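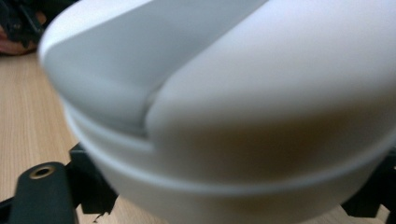
Candle and Wax Melt Pouring: Frequently Asked Questions

Maintained by Perrine Deschamps and Quentin Vasseur for the Nadari workshop pages. Revised 2022-05-08.

Which wax do these answers apply to?
Flovis 53, a soft container wax sold in flakes. The number refers to its melting point in degrees Celsius. Pillar waxes shrink more and need a different pour schedule.

How do I melt it?
Use a double boiler over low heat. Stir every few minutes and keep the thermometer off the bottom of the pot. Bring the wax to 80 °C and hold it there until no flakes remain. Do not leave it unattended.

When do I add fragrance?
After the pot comes off the heat. Weigh the oil on a scale; measuring by volume gives uneven results between oils. Stir slowly for two minutes, reaching the sides and the bottom.

How much wax do I need for a batch?
Fill one jar with water to the pour line and weigh the water. Multiply by 0.9 to get the weight of wax. The standard Nadari tray of jars takes 1,594 grams, fragrance not included. Add a little for what stays in the pot.

Can I use dye chips and liquid dye together?
Yes. Dissolve the chips first. Liquid dye is stronger, so add it by the drop and test the color on white paper after it sets. Crayons clog wicks and should not be used. 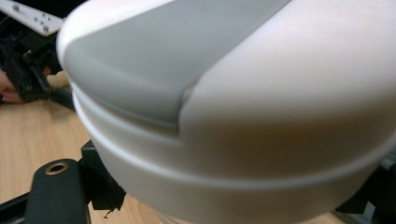
Page 2 of 3

What is the correct pouring temperature?
Pour at about 89 °C for wax melts in clamshells if the plastic is rated for it. Check the supplier's sheet first, as thin clamshells warp well below that. Reheat the wax gently if it has dropped. For jars, let it cool to 60 °C.

Why is there a gap between the wax and the glass?
These are called wet spots. They form when the wax pulls away from the jar as it cools. Wash and dry the jars, bring them to room temperature, and space them at least a finger's width apart on the tray. Wet spots do not affect burning.

Why did the surface crack or sink?
It cooled too fast. Keep the jars out of drafts. A sunken top can be leveled with a heat gun on low, or with a thin second pour.

Which wick goes with which jar?
Start from the Barbier wick chart and burn one test candle before pouring the rest. The melt pool should reach the glass in three to four hours. If it falls short, go up one size. If the flame smokes or flickers, go down one.

How long before I can burn them?
Two weeks, lids on, away from sunlight. Melts can be used after three days.

Can leftover wax be remelted?
Once, if it is unscented. Label it with the wax name and the pour date.

Next page: molds, release sprays and cleanup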